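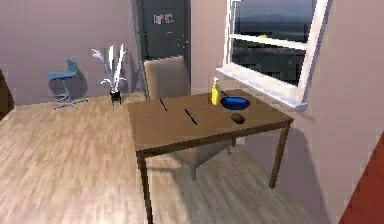
About Curkel

Curkel is a small cooking school in Setunberg. It was opened by Manuela Gatti and Ebise Adugna, who met when they both worked in the kitchen of Hotel Fomalska. Manuela teaches pasta and sauces, Ebise teaches the food of her family – stews, lentils and flat bread.

We give evening courses for beginners, and 2 times in a year a longer course of 26 lessons. The groups are small, so each person can cook and ask questions. Spices we buy from Gudeta, the shop across the street.

New courses start in November. For a place, please write to Ebise.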